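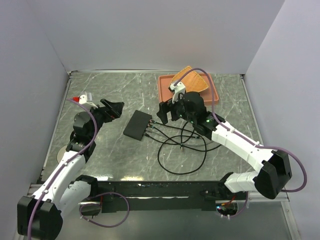
Fig. 1. Two-arm bench cell. The right gripper is at the tray near the back wall; the left gripper is open toward the middle of the table.

Search this site Search Go

October
By T. Biswas

Work and Automation, Unit 2
Handout: The bench cell and the people next to it

Read this before the seminar and bring it with you. It goes with the chapter on task analysis. The case is the Petorbridge site of Clastholm, a contract packing company that makes up sample boxes, gift trays and catering packs for other firms. The site employs 300 people on two shifts. Most of them work standing at benches, and most of the work comes in short runs that change from one week to the next.

1. What was brought in

Clastholm leased two bench cells under a program it called Tranis. Each cell is a pair of arms sharing one work surface, closed in at the back and sides. The cell in Fig. 1 is of this general type. Note the layout, with both arms based at the near edge and both able to reach the center of the table. Note also the cables, which run along the arms and need slack at the joints. When we discuss maintenance in section 4, look back at the figure.

The trial ran for 14 weeks. The cells were given tray loading: pick up a piece, set it in a tray, straighten it, move on. This task was chosen by the production office from a list of jobs with high rates of wrist complaints. The benches on either side kept doing the same work by hand.

2. Jobs and tasks

A common mistake in student papers is to write that a robot "took the packing job." A job is a bundle of tasks. At Petorbridge a packer's job included:

- fetching cartons and trays from the rack
- checking pieces for breakage
- loading the tray
- squaring up pieces that had shifted
- closing and labeling
- noting shortages on the run sheet
- showing new starters what to do

The cell did the loading and part of the squaring up. Everything else stayed with a person. Some of it grew. Checking for breakage used to happen in the hand, while the packer was picking the piece up anyway. With the cell running, it became a separate step before loading, done by someone at an infeed table who did nothing else for the first half of the shift.

Question for discussion: was the checking task the same task after it was moved? Consider pace, posture, and who gets blamed when a broken piece goes out.

3. Difficult pieces

Rigid, regular items gave the cells little trouble. Thin, flat, brittle items were harder. A gripper has to get hold of an edge, and a flat piece lying in a tray with a raised rim does not offer much of one. If the piece leans on the rim it can be reached, but it can also slide. Packers deal with this by tipping the piece with a fingertip, and most of them could not say that they did it until they were asked to slow down and watch their own hands.

This is what the textbook calls tacit skill. It matters here in a practical way. The first set of work instructions for the cell was written from the existing work sheet, and the work sheet said only "place in tray." The instructions had to be rewritten after two packers from the day shift were asked to sit in. They were paid their normal rate for this. Their names were not on the final document, and one of the complaints raised at the end of the trial concerned that.

4. New work

Three kinds of work appeared that had not been on the site before.

Tending. Someone has to keep the cell supplied, clear dropped pieces and restart it after a stop. The company first expected one tender to cover both cells. In practice the stops came close together at the start of a run, and the second cell stood waiting. A floating packer was added for run changes.

Setup. A change of tray means a change of positions. On hand benches a packer looks at the new tray and starts. On the cell, the setup has to be done and checked before anything is loaded. With short runs, setup took up a large share of the morning.

Care of the equipment. Cables rub, connectors work loose, finger pieces wear. The lease covered major repairs. It did not cover the daily look-over, so that fell to the tender, who had been graded as a packer and went on being paid as one until the grade was reviewed.

5. What people said

Interviews were held at the end of the trial, during paid time and without supervisors in the room. The main points are summarized below.

Packers who had been on tray loading for years mostly said their wrists felt better. Several of the same people said the shift felt longer. Hand benches are set facing each other and people talk while they load. The cells were placed against a wall, and the tender worked alone with the bench behind them.

Newer staff were more interested in the tending role than older staff, and asked whether it led anywhere. The company had no answer ready at that point. A grade called cell operator was written later.

Team leads reported that their day had changed more than they expected. They had been used to moving people between benches as orders came in. The cells could not be moved, so the people were moved around them.

Nobody lost a position during the trial – the agreement ruled it out in advance. Agency hours on the evening shift did fall. Agency workers were not covered by the agreement and were not interviewed. Keep this in mind when you read the company's own report, which states that there was no effect on employment.

6. Terms to know

Task allocation: deciding which steps go to a machine and which to a person.
Residual tasks: the steps left over after allocation. Often scattered and hard to schedule.
Deskilling / upskilling: be careful with both. The same change can do one to the infeed checker and the other to the tender.
Pacing: who or what sets the speed of the work.

7. For the seminar

Pick a job you have done yourself. Break it into tasks as in section 2, and mark the ones a two-arm cell like the one in Fig. 1 might be given. Then write a paragraph on what would be left for the person, and where in the room that person would stand. One page is enough. Typed or handwritten, either is fine.

Reading for next time: the chapter on grading and pay, up to the section on shift premiums.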